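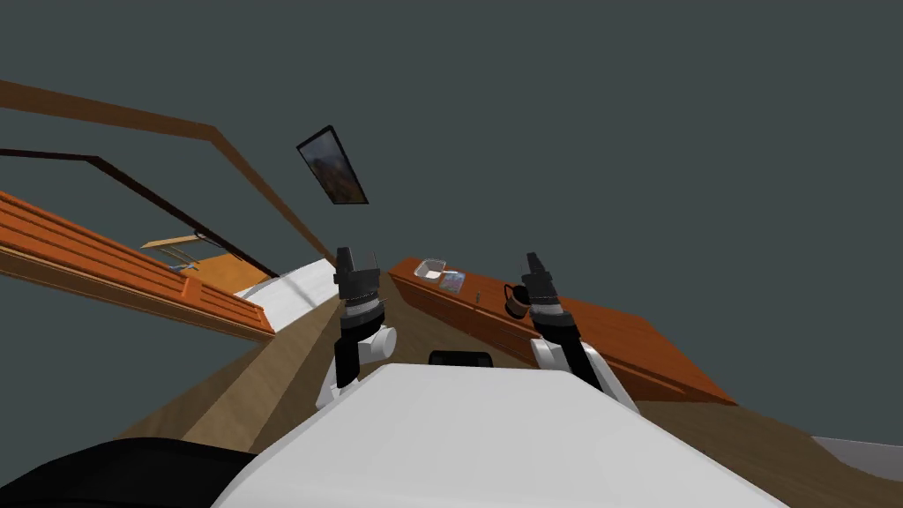
Can you be low on iron if your blood count came back normal?

You can, and plenty of people are. The blood count looks at your red cells, and your body will keep making decent red cells for quite a while by drawing down its savings. The savings are measured by a different test, called ferritin, and it often isn't part of the standard order.

6 min read

Speaker notes, ferritin talk, Foler library evening group. Same talk as Surkent in June but with the lab sheet section moved up, since everybody wanted to get to that part anyway.

OPENING

Say hello, wait for the chairs to stop scraping. Mention that I'm a dietitian and I can't read anyone's results from the front of a room (last time there was a line of people with printouts, and I love the enthusiasm, but please take them to your own doctor).

Start with the bank account. I know, everyone uses the bank account, but it works. Hemoglobin is the cash in your wallet. Ferritin is the savings account. You can walk around with a perfectly normal amount of cash while the savings go down month after month, and you feel fine, or sort of fine, a bit tired, a bit short of breath on the stairs, and you put it down to work or the kids or the weather. Then one month there's nothing left to transfer and the wallet gets thin too. That last stage is the anemia, and it comes late.

Ask for hands: who has ever had a ferritin test? Who knows what the number was? (The second lot of hands is always much smaller!)

WHAT FERRITIN IS

Keep this short. It's a protein that stores iron inside cells, mostly in the liver, the spleen and the bone marrow. A little of it leaks into the blood, and when you're well, that little bit tracks the stores pretty closely. So a low ferritin nearly always means low iron. I say this twice because it's the one thing I want people to go home with. Low means low.

High is where it gets messy. Ferritin goes up when there's inflammation. A bad cold, a flare of arthritis, liver trouble, a lot of alcohol, all of those can push it up. So a middling number in somebody who was sick last week might be hiding an empty shelf.

Tell my own story at this point. I had a ferritin of 119 the winter I had that awful chest infection, and I was delighted with it, told my husband over dinner and everything. Repeated it a couple of months later when I was well, and it had dropped to the low end of the range. Same diet, same me. Pause here, people usually laugh at the dinner part.

THE LAB SHEET

Put up the practice sheet from the Cabral workshop. Go slowly. There are four lines people get confused by:

Serum iron. The iron traveling in the blood right now. Jumps around through the day and after a meal or a tablet. By itself it doesn't tell you much.

Transferrin, or TIBC. Transferrin is the truck that carries the iron, and TIBC is how much all the trucks could carry. When you're short of iron the body puts more trucks on the road, so this number goes UP. On the practice sheet it's 518, which is flagged high, and every single time somebody says "oh good, lots of iron." Let them say it, then explain the trucks again.

Transferrin saturation. How full the trucks are. Low goes with low iron. A high one, especially if it's high again on a fasting repeat, is a reason for the doctor to think about iron overload.

Ferritin. The savings.

Point out that the reference range is printed next to each one and that labs differ. In a lot of labs the bottom of the ferritin range is set quite low, and many doctors will treat a tired person whose number is technically inside it. So the thing to ask is "is this a good level for me, with my symptoms?" Write that on the board.
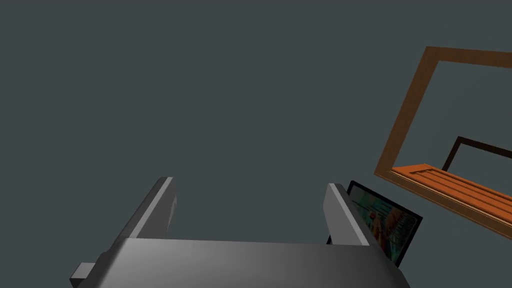 Then the bit on getting ready for the test, which I skipped in Surkent and got four emails over. Morning is best. Ask whether they'd like you fasting. Ask about holding off on iron tablets beforehand, because a tablet at breakfast can make the serum iron look wonderful. And if you're getting over an infection, say so, and ask whether they want a CRP done alongside.

WHY IT GOES LOW

Heavy periods, number one by a mile, and so many women have been told theirs are normal. Pregnancy. Giving blood often (please keep giving, just get checked). Endurance running. Celiac disease. Acid-blocking medicines taken for years. Weight loss surgery.

Slow down here and be serious: in men, and in women after menopause, low iron needs a cause found. It can be slow bleeding in the gut, and the right next step is a doctor's appointment. Don't just buy tablets. I had somebody come up after the Dasudton talk who had been topping herself up for three years and never mentioned it to anyone. She booked in that week.

FOOD

Everybody wakes up for this part!

Two kinds of iron. Heme iron from meat and fish, which we absorb fairly well, and non-heme from beans, lentils, tofu, greens and fortified cereal, which we absorb less of, but you can help it along. Vitamin C in the same meal is the easy one. Peppers in the chili, lemon on the lentils, an orange after the cereal.

Tea and coffee go the other way. I'm not going to take anyone's coffee away, I'd have a riot, but move it an hour or so off the meal where you're getting your iron. Same idea with a calcium tablet.

Spinach question will come up. Yes it has iron, no it isn't great at giving it to you. Eat it because you like it.

Be fair about the limits too. If the savings are properly empty, food alone is slow going, and most people will need a supplement for a while.

TABLETS

More is not better with iron. After a dose the body puts out a hormone called hepcidin that turns absorption down for about a day, so some doctors now suggest one tablet every other day. It can be easier on the stomach as well. Ask before you switch.

Black stools are common on iron. Black and sticky like tar, or any blood, call the doctor.

Keep them locked away from small children. Iron overdose in a toddler is an emergency. Say it even if the room is all retirees, they have grandkids.

Recheck after two or three months, and don't stop the day you feel better; the wallet fills before the savings do.

QUESTIONS

Usual ones: cast iron pans (they help a bit, mostly with tomato sauce and other acidic things), hair loss (can be iron, can be thyroid, get both looked at), restless legs (definitely mention it, ferritin is worth checking). Leave the lab sheet up while people ask. Handouts are by the door, and the library wants the projector off by nine.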